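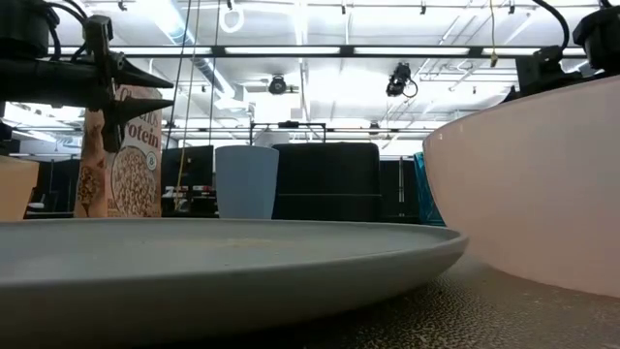 Why does a policy that replays fine on the logs start to stutter the second you run it live? Timing, most of the time. Your logs hand over every observation right when it's needed, and the real control loop doesn't wait for anybody.

OK so that question landed in my inbox again this week and I've been living inside this exact problem since October, so here's a thread. Grab a coffee, I ramble.

2/ Our setup: two arms, a policy that spits out chunks of 36 actions, and a low-level controller that wants a fresh setpoint at 500 Hz. The policy is nowhere near that fast (ha). Everything that goes wrong goes wrong in the gap between those two.

3/ First version was dumb and I loved it. Run inference, play the whole chunk, run inference again. Arms stop dead at the end of every chunk, think, then lurch off. Dulce called it "the hiccups" and now that's the name of the bug label in our tracker.

4/ Second version: start the next inference early, while the current chunk is still playing. No more pauses! But now the new chunk was computed from an old picture of the world. By the time it shows up, its first few actions are for a spot the arm already left. So you get a little jerk backwards. Every. Single. Chunk.

5/ The fix for that is boring. Timestamp the observation when the camera grabs it, NOT when your callback gets it. Then throw away every action in the new chunk that's already in the past. I had been stamping in the callback. For months. Oldřich found it in one afternoon and was very nice to me.

6/ Then blending. Old chunk and new chunk never agree perfectly, so we crossfade over 8 steps. I tried 5 and could still hear the gearboxes complain. Longer felt mushy, and the arm got slow to react when an object moved.

7/ Please don't crossfade the gripper command though!! Average an "open" and a "close" and you get half open, and half open is how you drop a cup. We just take the newest value and put a tiny bit of hysteresis on it.

8/ And if your policy outputs rotations, blend them as rotations. Don't average the quaternion numbers and hope. Check the sign too - q and -q are the same orientation, and a naive blend between them will send your wrist on a tour.

9/ Tooling plug: all of this got way easier when Anayeli added a latency track to Skunness, our log viewer. You see observation time, inference start, inference end and first action used, all stacked on one line. I'd been squinting at joint plots like a fool.

10/ Someone asked if we tried a smaller model instead. Yep, we did. Faster, and the jerk got smaller, but it was still there with the bad timestamps. Fix the clock first, then go shopping for speed.

11/ Also sync your clocks across machines. Our inference box and the arm controller had drifted apart and I spent a whole evening debugging a "negative latency" that I was weirdly proud of for a minute.

12/ Still open for us: what to do when inference is really late and the chunk runs out. Right now we hold the last position, and that's safe but ugly mid-pour. Dayana wants to slow playback down as the buffer drains. I'm trying that next, cereal first, liquids much later.

13/ If you handle the empty buffer some other way, reply and tell me, I read all of them. Config snippets very welcome - mine is a mess and I'll post it once I've cleaned out the swearing.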